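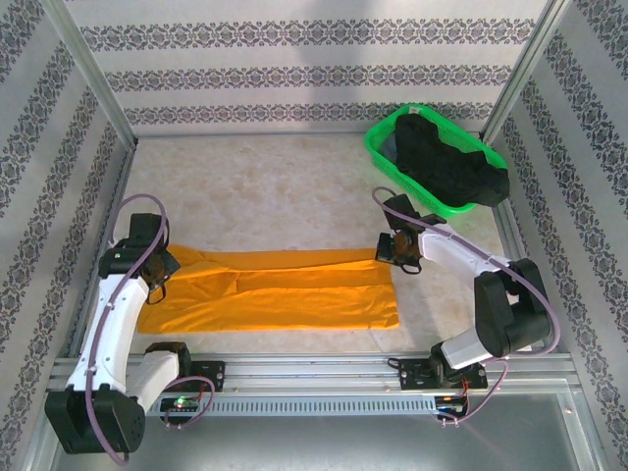 Figure 2. Orange cloth folded into a long rectangle, left end more crumpled than the right. Black cloth bunched in the green basket behind.

5 March 2020
By Lotte Van Damme and Lieven Brouwer

3.2 What we mean by "folded"

I should own up early on that I thought this would be the short section. Folded is folded, I said to Lieven, and he laughed at me, and then we spent most of January arguing about corners.

Our trouble started with cloths like the orange one in Figure 2. Ask someone at home whether it's folded and I'd bet they say yes (my mother did, without looking up from her tea). It's a long rectangle, the lower edge is fairly true, and the right end is straight enough to stack on top of something else. But look at the left end! The creases run off on the diagonal and the fabric has started to ruck up. There's also a narrow strip showing along the top edge, a darker orange, with a raised fold curving beside it. Hwa-young wanted to call the whole thing unfinished on the strength of that strip alone. I wanted to call it a perfectly decent fold that needed a pat.

So we gave up on yes or no and settled on two scores. One is for outline, meaning how close the cloth comes to the rectangle you'd want on a shelf. The other is for surface, which takes in wrinkles, stray creases and anything standing up that ought to lie flat. Each photograph in the Calholm set was scored on both, 1,920 photographs in all, and I did a good many of them at my own kitchen table with the radio on. The orange cloth does nicely on outline and less nicely on surface, and I still think that matches what you'd say about it if you met it in an airing cupboard.

Long creases gave us more bother than small wrinkles. The one crossing the middle of the orange cloth towards the right is a good case. Is it a mark left over from some earlier fold, or is it where the fabric has bunched a bit underneath? You can't tell from a photograph and we decided early on not to guess. A crease counts as a crease wherever it came from. The little wrinkles near the lower right corner we let off lightly, as anyone would who has ever folded a tea towel in a hurry.

Then there's the basket. We didn't score anything in a basket, and I know some readers will find that odd, seeing as half of real laundry lives in one. The black cloth in Figure 2 is simply bunched, and our outline score means nothing for a bunch. Amber tried a "heap score" for a while and it was great fun, but the two of us who tested it on 30 photographs agreed with each other so seldom that we dropped it. (I'd love somebody to have another go. Dark cloth is especially hard work, with the folds all sinking into each other.)

One last thing on colour. Bright plain cloths were easier to score than I'd expected, and I'd put that down to the shadows along the creases showing up so well. Patterned ones were a misery. I come back to those in 3.4, where the Brudo scoring sheet is given in full along with the wording we changed halfway through.

Comments

Macarena Barroso: Very glad to see surface split from outline. Did you let scorers turn a photograph round? I find I'm much harsher on a crumpled end when it's nearest me.

Lotte Van Damme: We didn't, everyone saw them the same way up. Good point though, and I'd like to try it.

Amber Hendriks: For the record, I stand by the heap score.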